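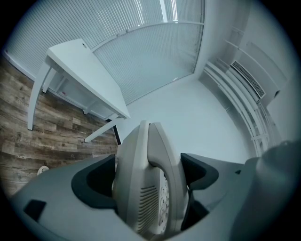 Off-white plastic, small round buttons, white desk behind.

About Plallora

Plallora empties offices. We take the desks, the chairs, the desk phones and the drawer units, clean and repair what deserves it, and sell it on to people who need an office and would like to have money left over afterward.

It's an unglamorous line of work and we are fond of it. The average office is put together over ten years by people who all meant well, and taken apart in one day by four of us with a hand truck. Somewhere in the middle of that day we find the drawer with the soy sauce packets. There is always a drawer with soy sauce packets.

How we started

The company began in one half of a rented unit on Bermúdez Street, with a borrowed van and the contents of an insurance office that had merged with another insurance office. We had agreed to take "a few desks." We came home with desks, a reception counter in three sections, a laminator, and a cardboard box of telephones with their cords knotted into something you could have moored a boat with. It took most of April to untangle the cords. The laminator still works and we have laminated far too many things.

For the first two years we traded as Plusteo, a name we picked in a hurry and then had to spell out loud on every single call. Plallora also has to be spelled out loud on every call. We've stopped trying to fix this.

We have since taken over the other half of the unit, plus the yard behind it, and the Skandier building across the way, where the desks live. If you come to visit and find the front door locked, try Skandier. If that's locked too, we're in somebody's elevator with a filing cabinet.

What we do with desks

Mostly white ones, these days. There was a beech period, and before that a gray period that we don't discuss, but offices currently want white and so white is what they throw out. A white desk with a flat top and a round hole for the cables is the closest thing our trade has to a loaf of bread. It goes with everything and it shows every coffee cup that was ever set down on it.

Each desk gets turned over before it gets cleaned. The top tells you how the owner wanted to be seen, and the underside tells you about the gum. We check the frame, tighten the legs, replace missing feet, and peel off whatever stickers, asset tags and motivational notes have gathered there. Cable holes are cleared out. We have pulled from them pens, a fork, a great many paper clips and one birthday candle.

Last year 3,469 pieces of furniture went back out through our doors. We know the number because our insurer asked for it, and having gone to the trouble we would like somebody else to read it too.

What we do with phones

People are surprised that we bother. The desk phone was supposed to be finished long ago, and every office manager we meet tells us so, usually while answering one. Clinics want them. Workshops want them, and front desks, and the sort of law firm that likes a receiver it can put down firmly. Most of the 3,965 phones on our shelves will find a home eventually. The rest will be parts, and the parts will be in the other phones.

Old pale plastic needs patience. Dust settles into vent slits and stays there on principle, so those get a soft brush and then a softer one. Buttons are tested one at a time. The 5 is nearly always fine and the 0 nearly always has a history. Off-white covers a good deal of ground, from "eggshell" to "smoked indoors," and when a customer wants a matching set we lay the housings out by the window and argue. We don't bleach or paint them. If yours arrives a shade creamier than its neighbor, it has simply lived a fuller life.

Handsets and bases are sold together where we can manage it. Cords are sold separately, untangled, and we ask you to enjoy the one day on which they stay that way.

Who we work for

On one side, companies that are moving, shrinking, merging or discovering that their whole staff would sooner work from the kitchen. On the other, companies that have just signed a lease and walked into a large empty room with a single outlet. Now and then the same company turns up on both sides within a year. We're discreet about it, and we offer them a discount on their own desks.

We also supply schools, a couple of theaters that need period telephones at short notice, and anyone who wants one desk and is prepared to carry it. The smallest order we have ever filled was a single cable hole cover. We delivered it, too, as we were passing.

What we won't do

We won't take mattresses. People do ask.

We won't call a scratched desk "vintage." We have a grade for scratched desks, and it's called Scratched. The grades above it are Good and Very Good. There is one below as well, called Garage, and it sells faster than the rest.

We won't tell you a chair will change your life. We'll let you sit in it for as long as you like, and the kettle is next to the chairs for that reason.

What happens to the leftovers

Some things can't be saved. Steel frames go to a scrap yard, broken electronics go to a licensed recycler, and desktops that are past it get cut down for shelving, which explains the shelving. Around 104 of our own shelves used to be somebody's workstation. If you look closely at the ones by the loading door you can still see where the monitors stood.

Visiting us

The showroom is a generous word for the front of the Bermúdez Street unit, but the lights are good and everything in it has a price on it. Park in the yard, between the painted lines if you can find them. Bring measurements of your room, your doorway and your stairs. Please do bring the stairs. We have carried more desks back down than we care to remember, and the desk is never the one who apologizes.

If you're clearing an office, send us a few pictures and a rough list, and we'll come and look. You don't need to tidy up first. Leave the drawers as they are, soy sauce included.

Page last updated September 22, 2021. The opening hours on the front door are more recent than anything you'll find on this website.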